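The winter the school board tried to do away with the lantern walk, Emil Mayrhofer was in his last year of teaching at Tollora Elementary, and he had promised his wife he would not get into any more fights before June.

He kept that promise until a Wednesday, when the letter came. It was dated 19 November 2025 and ran to two pages, and what it said, once you had waded through the first page, was that no class could leave the building for an evening event of "traditional or devotional character" unless every single family had signed a form. If one form was missing, the whole class stayed home. The lantern walk had gone down the hill to the river every December since before Emil had hair to lose, and in all that time the only paper involved had been the paper the lanterns were made of.

"Devotional to what?" he asked Damián Saavedra, who taught the room across the hall and was eating an orange over the sink. "We sing two songs about geese."

"Somebody must have complained about the geese," said Damián.

Emil read the letter again at his desk that afternoon, after the buses had gone and the radiator had started its knocking. Then he took out a clean sheet and began an answer to Superintendent Insaurralde, and he wrote it the way he did everything, which is to say slowly, with a good deal of crossing out and a walk to the window between paragraphs.
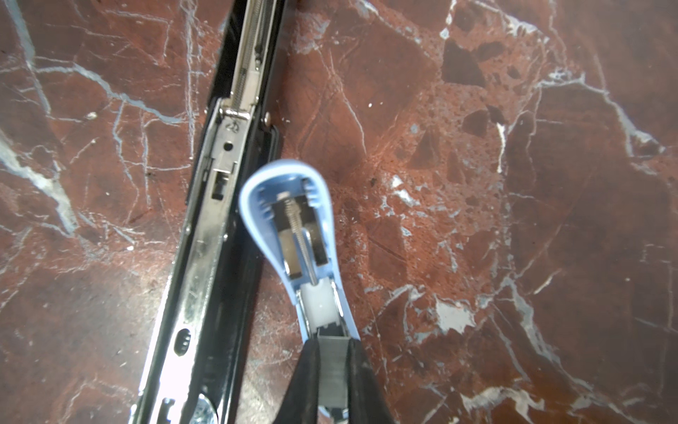
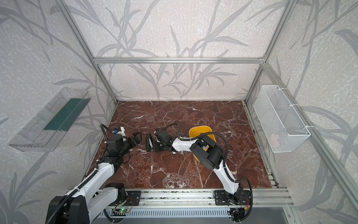
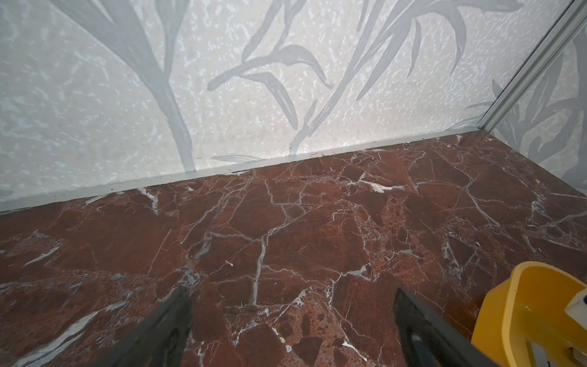

He wrote that he understood the board had to be careful, and that he was all for asking parents. He had been asking parents things his whole life. But he had 4 children in his room whose mothers and fathers worked nights at the Verkel plant, and he knew for a fact that those forms would go home in a backpack and come back in the spring with a banana on them. Was the board really going to keep the others in for that? He crossed out the banana, looked at it a while, and put it back in.

By the time he finished it was dark and his tea had a skin on it. He meant to mail the thing and be done, but Damián had read it over his shoulder and told his sister, and she had told the whole choir, and so on the night of the board meeting there were about 70 people in a room set up for half that, with coats piled on the piano.

Superintendent Insaurralde turned out to be a tired woman with a cold. She let Emil read his letter from start to finish, geese and banana and all, and then she blew her nose and asked him, kindly enough, what he would like her to do instead.

He hadn't planned for that. He had three more pages of argument in his coat pocket and not one word of an answer.

"Well," he said, "couldn't the ones with a form go, and I'll telephone the rest?"

She wrote it down. There was a long talk after that about insurance, and a man from Wisulis Street wanted to know about parking, and it was past ten before anyone voted. Emil walked home the long way with Damián, both of them hoarse, working out whose phone they would use and what time a person could decently call somebody who slept all day.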